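第14章 前进机场的油料保障

本章内容
14.1 油料需求的估算
14.2 运输与接收
14.3 储存与质量检查
14.4 加油点的开设和撤收
14.5 油料记录

学习要求
学完本章后，应能根据飞行计划估算一个前进机场的油料需求，能说明油料从后方油库到飞机油箱所经过的各个环节，能看懂油料日报表，并能指出表中前后不一致的地方。阅读本章前应先掌握第13章关于运输车队编组的内容，尤其是车队行程时间的计算方法。

引例：比尔纳赫机场的旱季

比尔纳赫（Birnach）是一个直升机前进机场，跑道短，没有铁路支线，油料全部靠公路运入。后方油库设在埃尔泰蒂（Eltetti），两地之间有2条路可走。北路是铺装路面，绕过山脊，路程较长；南路穿过河谷，路程较短，雨季经常中断，旱季可以通行，但有几处陡坡，满载的油罐车必须逐辆通过。

进驻比尔纳赫的直升机分队在一个旱季里共飞行1,905架次，任务以运送人员、给养和伤员后送为主。分队进驻时，油料计划由参谋军官莫乌利·索瓦（Mawuli Sowah）拟制。他按照训练基地的平均耗油量乘以计划架次，再加上一份固定储备，得出每日需求，然后向埃尔泰蒂申请15辆油罐车分批往返。

计划执行后不久，机场的存油开始低于规定的储备线。索瓦核对了飞行记录，架次与计划相差不大。问题出在单架次的耗油量上。比尔纳赫海拔较高，午后气温也高，同一机型在这里起飞和悬停所需的功率比训练基地大。另外，各哨所的着陆场很小，直升机常常要在空中等待前一架离开，等待时间没有列入计划。还有一部分油料消耗在地面试车上，训练基地的统计把这部分单独列账，索瓦引用平均值时没有把它加回来。

存油下降以后，分队先后采取了几项措施。一是把重载任务尽量安排在清晨；二是让飞往同一方向的直升机错开到达时间；三是将一部分油罐车改走南路。前两项当天就能落实。第三项需要重新安排车队，因为在陡坡处逐辆通过会把车队拉长，前车到达后要等后车，接收组也要一直在岗。改走南路节省的行程时间，有相当一部分消耗在坡道和卸油场上。

油料接收组组长普雷舍斯·克鲁格（Precious Kruger）在给上级的报告里写道：“车到得早了，油进罐的时间没有早多少。卸油泵只有那么多，接头也只有那么多。”她建议将车队分成较小的批次，按卸油能力确定发车间隔。这项建议后来被采纳，存油回到了储备线以上。

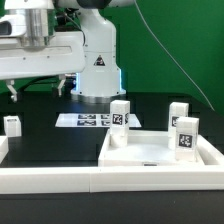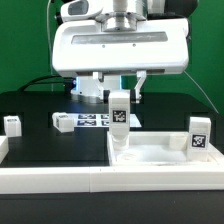
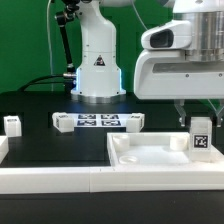 引例中的情况在前进机场很常见。计划人员手里有一套在条件较好的基地得出的数据，而分队要去的地方海拔、气温、着陆场条件都不相同。数据本身没有错，用的时候缺少修正。本章后面各节会多次回到比尔纳赫的例子，读者可以先把索瓦的算法抄在一旁，学完14.1节以后自己重算一遍。

几个基本概念

前进机场：靠近任务地区、设施简易、依靠后方定期补给的机场。它与主基地的区别主要在保障条件，与跑道长短没有必然关系。有些前进机场的跑道足以起降大型运输机，但没有固定油库，仍按前进机场组织保障。

日需求量：一个机场在一昼夜内预计消耗的油料总量，包括飞行消耗、地面试车消耗、车辆和发电机消耗以及损耗。航空油料和车用油料应分别计算，分别申请。把两者合并填写在一张申请单上，是新任油料军官最常出现的差错之一。

储备线：存油不得低于的数量。储备线通常以日数表示，即在补给完全中断的情况下，机场按正常强度还能维持多少天。用日数表示便于指挥员理解，但任务强度变化后，同样数量的油料对应的日数也随之变化，所以报表中应同时写明数量和日数。

可用存油：储油设备中能够实际抽出并且质量合格的油料。软体油罐底部总有一部分抽不出来，沉淀后需要排放的底油也不能计入。交接时如果一方按总存油报数，另一方按可用存油验收，就会出现账目不符。

周转时间：一辆油罐车从后方油库装油开始，到卸完油返回、可以再次装油为止所用的全部时间。它由装油、行驶、等待、卸油、返程和车辆检修几部分组成。第13章讨论的行程时间只是其中的一部分。

油料保障的各个环节

从后方油库到飞机油箱，油料要经过申请、装车、运输、接收、储存、化验、加注和登记。环节多，每个环节由不同的人员负责，能力也不一样。整个过程的供油能力取决于能力最小的那个环节。在比尔纳赫，起初大家认为能力最小的是运输，增加车次、缩短路程都是针对运输采取的措施。克鲁格的报告说明，卸油才是当时的限制。卸油问题解决以后，限制又可能转移到别处，例如化验。每批油料入罐后需要沉淀和取样，样品合格之前不能加注，如果罐的数量不够，新到的油料就没有地方放。

分析一个机场的油料保障时，建议按下面的顺序进行。先画出流程，写明每一步由谁负责、使用什么设备；再查出每一步在正常情况下一昼夜能处理的数量；然后把这些数量与日需求量比较。数据应取自现场记录。设备铭牌上的流量是在标准条件下测得的，用于野战条件时要打折扣，折扣系数见14.2节的表格。

天气对各环节的影响也要考虑。高温会使油料体积增大，按体积计量的交接单与按重量计算的消耗量之间会出现差额。风沙会缩短过滤器的更换周期。雨季道路中断时，运输停止，但飞行任务未必停止，伤员后送尤其如此。计划中应说明道路中断期间哪些任务继续，哪些任务推迟，由谁决定。

人员安排

前进机场的油料人员一般分为接收组、储存化验组和加注组。人员不足时，接收组和加注组可以互相支援，储存化验组不宜兼做其他工作。取样和化验要求有连续性，同一罐油的几次检查最好由同一人完成。夜间加注应另行安排值班，值班人员白天必须有休息时间。

阿梅加希（Amegashie）机场有过相反的做法。那里的化验员白天取样，夜里参加加注，登记簿上有几页是补填的，取样时刻与卸油时刻对不上。上级检查时要求将相关批次全部重新化验，机场停止加注，直到结果送回。该机场此后将化验员从夜班中撤出，登记簿改为一式两份，当班填写，当班签字。

关于本章使用的资料

引例和各节例题依据三个机场的油料日报、飞行登记和接收组报告编写，部分地名后标有原文拼写，便于与附录中的报表对照。附录的报表格式为2018年1月修订后的格式，与旧格式相比，增加了“可用存油”一栏，取消了“其他损耗”一栏。读者如果接触到旧报表，应注意旧表中的存油数是总存油，不能直接与新表比较。

布尔比（Brurby）机场的材料只用于14.4节。该机场开设时间短，从进驻到撤收的记录比较完整，适合用来说明软体油罐的展开和回收程序，但它的飞行强度低，不适合作为估算需求的依据。

课前思考

一、索瓦拟制计划时，手里有哪些数据可以用来修正平均耗油量？如果在进驻前没有当地的气温记录，可以用什么资料代替？

二、假定南路因山洪中断，车队全部改走北路，周转时间中的哪几部分会变化，哪几部分不变？

三、储备线以日数表示有什么不便？试举一种存油数量不变而储备日数下降的情况。

四、克鲁格建议按卸油能力确定发车间隔。如果机场再增加一台卸油泵，这项建议是否仍然适用？说明理由。

14.1 油料需求的估算

估算从飞行计划开始。飞行计划应提供机型、架次、每架次的预计飞行时间、载重和起降地点。缺少其中任何一项，都应向作战部门索取，不得自行填补。拿到计划以后，先按机型分组，再按任务类型分组。同一机型执行人员运送和吊运任务时，悬停时间相差很大，耗油量要分开计算。

每组的飞行消耗等于小时耗油量乘以飞行时间，再乘以海拔和气温修正系数。飞行时间应从开车算起，到关车为止，包括滑行、等待和途中停留但不关车的时间。飞行登记簿通常只记离地和着陆时刻，两者之间的差别需要从机务记录中查找。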